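Ticket 2721 – Bamboo bits won't stay in the green cup
Opened by: Tatu Rotich
Assigned to: Elibariki Okoth
Area: Kitchen worktop, shared workshop
Priority: low (but I'm keen!)
Status: open

What's the problem?
I love this little bamboo set, and I'd really like the sticks and rods to live upright in the dark green cup so the worktop stays clear for chopping. Trouble is, as soon as I put the long pieces in, the cup wants to go over. Short ones are fine. Cutting board is lovely, no complaints there at all.

What I've tried
1. Long rods first, short stick last. Tipped over.
2. Short stick first, then the rods leaning opposite ways. Better – it stood for 15 minutes, then went when I opened the drawer.
3. A folded tea towel underneath. Worse, if anything.

Pictures attached, cup on its side in the first and a closer look at the cup with the bamboo in the second.

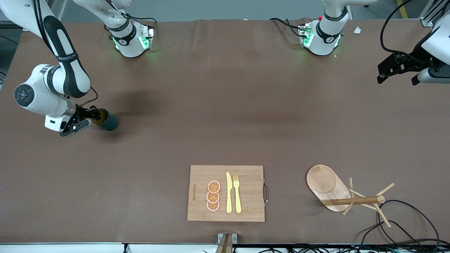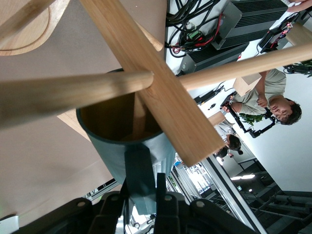

Reply from Elibariki Okoth, 10:40
Great ticket, thank you! I had the same bother with my Orkeo spoons at home. Could you tell me how long the longest rod is, and whether the cup rocks when there's nothing in it? Set it on the cutting board and give the rim a gentle tap.

Reply from Tatu Rotich, 11:25
Longest rod is 31 cm. Empty cup doesn't rock one bit, on the board or off it, so the cup is fine and I'm asking too much of it. I did wonder!

Reply from Elibariki Okoth, 11:50
Brilliant, that narrows it down nicely. Please try this:
- Pour a layer of dry rice into the bottom, two fingers deep.
- Push the short stick in first, right in the middle.
- Lay the long rods flat behind the board for now.

Nafula Were has a taller Ukine jar going spare, see ticket 3656. It's heavy stoneware and I think it would be perfect for the rods.

Reply from Tatu Rotich, 14:05
Rice is in and the short stick is standing up beautifully – so pleased! Yes please to the jar. Can we leave this open until I've tried the rods in it?

Status changed: waiting on 3656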